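Climham Playhouse
Frequently Asked Questions: Winter Reading Series
Last updated 17 Dec 2020

What is the Winter Reading Series?
The series presents staged readings of new and rarely performed plays. Actors work with scripts in hand. Lighting is simple and costumes are not used. The season opens with "Drimance," a two-act drama, and continues with "The Hamdy Letters."

How long is each reading?
Most readings run 110 minutes, including one intermission. Running times for individual titles are posted on the event page once rehearsals begin.

How are tickets purchased?
Tickets are sold through the Playhouse website and by telephone. Each order is limited to five tickets. The box office window remains closed to walk-up sales until further notice.

How many seats are available?
Seating is limited to 36 places per performance in the Mernelis Room. Seats are assigned by staff so that households may sit together and apart from other parties. Patrons may not change seats after the reading has begun.

May latecomers be admitted?
Doors open 30 minutes before the reading. Latecomers are admitted at intermission only.

What is the refund policy?
Tickets may be returned for a full refund up to the day before the performance. If the Playhouse cancels a reading, ticket holders are refunded automatically to the original form of payment. Tickets held over from the July program remain valid for any reading in this series.

Is there a discussion after the reading?
The playwright or director takes questions from the audience after each Saturday performance. Attendance is optional and included in the ticket price.

May I submit a play?
Scripts are accepted by email in the spring. Submissions must be full-length, in English, and not previously produced in the state. Musicals and one-act plays are not considered for this series. Authors will receive a written answer whether or not the script is selected. 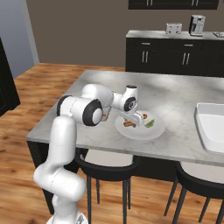
Sanaa Zaki: Could you please clarify the rule on submissions? My play had a student reading in Climham two years ago, with scripts in hand and no tickets sold. I would not call that a production, but I would like to be certain before I send it in the spring.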